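Skitar Garment Handling Cell
Setup and care information for operators and maintenance staff

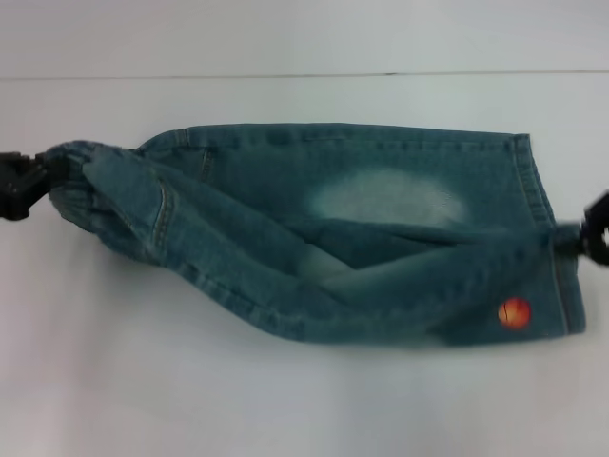 Intended use
The Skitar cell is a two-arm tabletop station for picking up, spreading and folding garments, including heavy fabrics such as denim. It is supplied by Trallside and serviced from the Grovgate workshop.

Installation
The table must be level and fixed to the floor before the arms are mounted. Allow 800 mm of clear space on each side of the cell. The white work surface may not be replaced with a colored or glossy one, as the camera settings are matched to it.

Gripper adjustment
Both grippers leave the workshop set for medium-weight denim. Thick hems and belt loops load the fingers unevenly, and the closing force should be checked on both sides whenever the fabric type changes. Adjustments are made with the arms parked and the power locked out. Pulling a garment tight between the grippers is permitted only at reduced speed.

Routine care
Wipe the fingers with a dry cloth at the end of each shift. Remove lint from the finger joints weekly — compressed air must not be used. Finger pads are replaced in pairs after 2000 operating hours, or earlier if cloth slips during a lift. After replacement, repeat the zero-position check and record the result in the cell log.

Spare parts
Finger pad set, part 958. Sets are packed in boxes of 5 and ship from Grovgate.

Service contact
Repairs to the wrist joints and gripper housings are reserved for trained technicians. Requests may be addressed to Anayeli Jaramillo, Technical Service, Trallside, quoting the serial number of the cell.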